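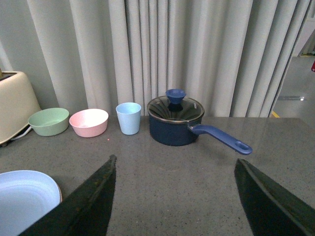 Hultmont Community Kitchen
Progress report to the Wurkden Fund, second half of the grant year

Dear friends at the Fund,

Thank you for your patience with this report, which is a few weeks behind the date we promised. July ran away with us, and then the walk-in cooler failed and took most of August's spare hours along with it. We're glad to be writing with mostly good news, and we'll try to be plain about the parts that didn't go as we hoped.

As you'll remember, the grant was meant to cover two things: the evening cooking classes for adults, and the take-home meal boxes that go out to families in Hultmont and the smaller streets out past Zervas Mill. At the halfway report we told you the classes were going well and the boxes were limping. It is nearly the other way around now, and we have learned a fair amount in between.

Meal boxes

We packed and handed out 3,896 boxes over the full year, against a target of 3,000. A good share of that came after we moved pickup from the middle of the afternoon to 5:30, when people are getting off work and collecting children. We had been asked to make that change as early as February and we were slow to do it, partly because the building closed at six and we'd have had to ask for a later lock-up. When we did ask, the answer was yes by the next morning, so that is a lesson for us.

The contents have settled down too. We stopped putting in dried chickpeas after hearing from one household after another that they were piling up in the cupboard. Canned ones cost more but they get eaten. Each box now has one grain, one can or jar of beans, two or three fresh vegetables, a small bottle of oil every other time, and a recipe card that uses all of it in a single pot. The cards are printed in English and Spanish, and a Portuguese set is being proofread now. Several families told us they keep the cards on the fridge long after the food is gone, which pleased us more than we can say!

Evening classes

We had 460 adults come to at least one class. That is a number we're proud of, although it hides something we'd like to talk over with you. Most of them came once or twice. The six-week course, where people start with knife work and finish by planning a week of suppers on a budget, lost nearly half of its students before the last evening in both the spring and the summer sessions. We called as many of them as we could reach. The reasons were mostly ordinary: a shift changed, a baby was sick, the bus from Zervas Mill stopped running after eight. A few people said six weeks felt like going back to school, and they hadn't liked school much the first time.

For the fall we've broken the course into three pairs of evenings. You can take them in any order and skip whichever you like. The pair on soups and stews filled up first, then the one on breakfasts. The pair on baking has a waiting list, so we may run it twice and let the budget planning evening ride along with it, as hardly anyone signs up for budget planning by itself. We suspect a warm roll in the hand will help.

The children's corner stayed open for every class but two. It costs more than we budgeted, and we'd rather cut almost anything else first.

Money

Spending is in line with the approved budget except in three places. Food for the boxes ran over, for the happy reason given above. Printing came in under, thanks to the Flikik print shop on the corner doing our cards at cost. The third is the cooler. The compressor gave out in the worst of the heat, and the repair came to $1,229, which we paid from the equipment line after your office kindly approved the change by email. We lost some milk and a good deal of lettuce, but the meat had gone over to the church freezer in time. The full ledger is attached as a separate sheet, with receipts behind it.

What was harder than expected

Finding people to teach. We have good cooks in this town by the dozen, and very few of them care to stand up in front of a room. We've started pairing a new teacher with an old hand for their first two evenings, and that has brought in three we wouldn't have had otherwise. We could still use someone comfortable teaching in Spanish from start to finish. At present we lean on students to help one another along, and it's good-natured, but it isn't fair to the ones doing the translating, who came to cook like everybody else.

Parking is also still a trouble, as it was last year and the year before.

Next six months

We'll keep the boxes at their present pace through the winter and add a holiday box with a whole chicken if the price holds. The new class pairs run until the week before the holidays, and start again once the schools are back. We'd like to try one Saturday morning class out at Zervas Mill itself, in the grange hall, to see whether people who can't get to us would come if we went to them. The hall has a decent stove and a sink, and we'd carry the rest over in the van.

We'd also like to ask whether any unspent printing money could be moved to the children's corner. A short request is attached. And please do come by for a class if you're out this way. Supper is at seven, and there's always plenty.

With warm thanks,
The staff of Hultmont Community Kitchen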